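Section 3. Setting up your Enis desk fan for the first time

Welcome, and thank you for choosing the Enis! We know that most people would rather plug a new fan in and get on with their afternoon, and you will be able to do that very soon. Please give this section a slow read first, though, especially if you have owned one of our older Clasville models, as the charging routine has changed a little.

3.1 Finding a good spot

1. Choose a flat, steady surface such as a desk, a dresser or a kitchen table. A tablecloth underneath is fine as long as it lies smooth and doesn't bunch up under the base.

2. Leave at least 3 inches between the back of the grille and the wall. The fan pulls its air from behind, and a curtain or a stack of papers pushed up close will make it sound as if it is working much harder than it is.

3. Move tissues, receipts, loose cotton and anything else that is light and likes to travel. You would be surprised what ends up on the floor at top speed.

Note: If the fan is going in a child's room, set it well back from the edge of the table, and run the cable where small hands won't find it.

3.2 Charging

1. Make sure the fan is switched off (the dial should point to the small circle).

2. Push the charging cable gently into the socket on the back of the base. It only goes in one way, so if you feel it resist, turn the plug over and try again.

3. Plug the other end into the Rieger adapter that came in your box. The light turns amber while the battery is filling.

4. Wait until the light turns green. The first charge takes the longest, so this is a good job to start at bedtime - it will be ready for you in the morning.

Caution: Do not charge the fan with a cable that is frayed, kinked or warm to the touch. Never leave the cable looped through the grille when the fan is running.

3.3 Your first run

1. Turn the dial to 1 and let the fan run for 2 minutes. A faint smell is normal on the first day and soon fades.

2. Turn the dial up one step at a time, pausing at each step so you can listen. You should hear moving air and a low hum. A steady click usually means the grille needs another quarter turn to the right.

3. Tilt the head up or down with both hands until the breeze lands where you want it. For sleeping, many of our customers like to aim it at the wall and let the air drift back - Bonifacio Gallardo on our help desk swears by this in August. 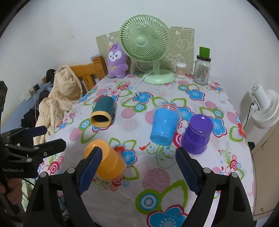 3.4 Before you put the manual away

Write the serial number from your warranty card on the inside cover of this booklet, along with the month you bought the fan. If you ever need a spare part, the Birkent service counter will ask for both.

Wipe the grille with a dry cloth every couple of weeks while the fan is in regular use. Cleaning the blades is a slightly bigger job, and you will find it in Section 4.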